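Malusico wardrobe notes: README

Last touched 2 Feb 2018, by me (Marit Dahlgren). Edgardo Talavera looks after the download side, so if a file won't open, pester him first!

What this is

People keep asking me whether a robot can put the washing away yet. My short answer is "bits of it, on a good day", and this folder is the long answer. It holds recordings of one household chore, putting clothes on hangers and getting them onto a rail, done in a furnished bedroom with a proper bed and wardrobe (I've had my fill of bare lab benches).

There are 557 recordings in all. Each has a plain text note with it saying how the attempt ended, written by me or Edgardo straight afterwards.

What's in the folder

trollow/ has the hanger work: getting shoulders onto the bar, straightening a collar, picking the lot up.
layug/ has the rail work: reaching up, hooking on, letting go.
notes/ has the text notes, same numbering as the recordings.
old/ is stuff I can't bear to delete. Please don't train on it.

How we mark an attempt

A go counts as done if the garment stays on the hanger and the hanger stays on the rail with no help from either of us. Of the first 100 attempts from start to finish, 9 were done. I know! But the separate steps look much better than that, and it's the joins between them where things fall apart. Slippery fabric is the worst by a mile, and wide necklines come next (one shoulder goes on, the other slides off, and round we go).

Things to watch for

Six recordings in layug/ have no sound. Numbering skips in a couple of places where I renamed things late at night. Coats are rarer than I'd like, and there are no trousers at all, sorry.

The hanger stage comes first, then the robot up on its platform by the clothes rack.

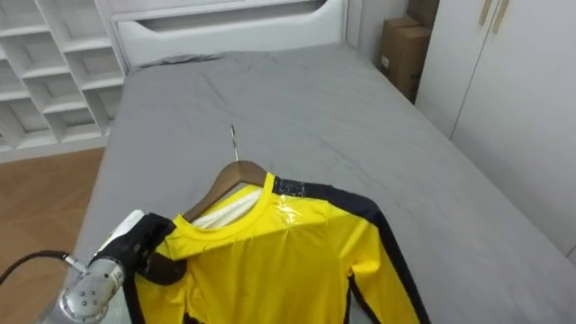
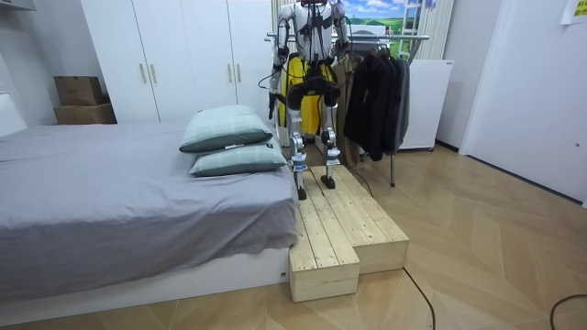 Zelano wrote back after reading the draft of this page: I'd be happy with nine out of a hundred if it did them while I was at work, but I'd want to know how long each one takes, and whether it can tell when a shirt has slid off. Could you add timings to the notes, even rough ones? Also, please do trousers next.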